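Getting your first pick working in the Akitex kitchen pack
Written by Paula Zamfir, last updated 05/06/2023

Hello, and welcome back! If you've installed the Akitex simulator and opened the kitchen pack for the first time, you may be feeling a bit lost among all the menus (I certainly was in February, and I'd had the trial copy for weeks by then). We'll go gently and get the arm to pick up one bottle from the island.
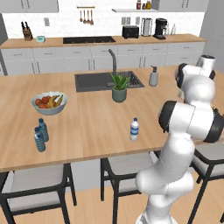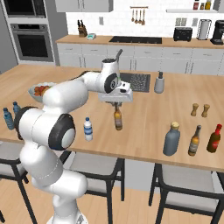
Two views from the kitchen pack, with the arm at the island.

Start by opening the Layout tab and choosing a bottle as your target. Pick one with a bit of clear space on every side, as the planner gets terribly fussy when things are crowded together. Click it, then press Set Target.

Next, go to Approach and set the angle to 90 degrees, so the gripper comes straight down. Put the hover height at 200 mm to begin with. That sounds like a lot, I know, but you can always bring it down later once you trust your settings!

Now press Preview and watch the whole path through before you run anything. If the path line turns red, something is in the way, so move your target a little and preview again. It took me 14 goes the first time, and I still had a lovely afternoon.

When you're happy, press Run. Save your layout under a new name straight afterwards, please, or the next update will write over it. Chrysoula Kokkinos lost almost a week's work that way.

The pack comes with 18 ready-made layouts and I'd try the plainer ones first. The Corneck add-on gives you drawers and cupboards too, but leave that until your picks are steady.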